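Teaching a two-handed pick and place with hand-held grippers

Posted in: Robot Learning > Hands-On Guides
14 September 2025
By Troels Ásgeirsdóttir

I love this part of the job! You hold a gripper in each hand, do the chore yourself, and the recording becomes a lesson for the robot. No arm to wrestle with, no joystick, and you can work right on the living room floor.

Start with one container and a few light things to move. Boxes are great for a first try - flat sides, clear edges, easy to squeeze. Lay a cloth around the rim if you want the policy to cope with folds and stripes later on.

Before you record, open and close both grippers fully 2 times so the software can find their range. Then rest them where you want every run to begin. I use the same start spot for the whole session.

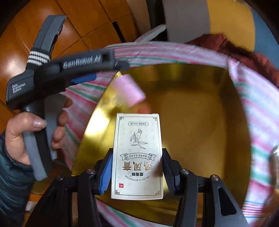 Go slower than feels natural, especially as the jaws close. Line the pads up with the sides of the box, squeeze until it stops slipping, pause for a breath, and only then lift. Keep your other hand doing something useful, or keep it still. Idle waving gets learned too (ask me how my first Tranero dataset went).

Change one thing between runs: turn the box, shift the container, swap which hand goes first. If you fumble, finish the move anyway and tag it as a recovery. Those clips are gold!

My last set had 58 runs and I threw out 23 of them, mostly for rushed grasps. Check your playback early, while everything is still laid out on the floor.

Next up is cleaning the clips in Kandell and trimming the dead time at each end.

527 shares | 23 comments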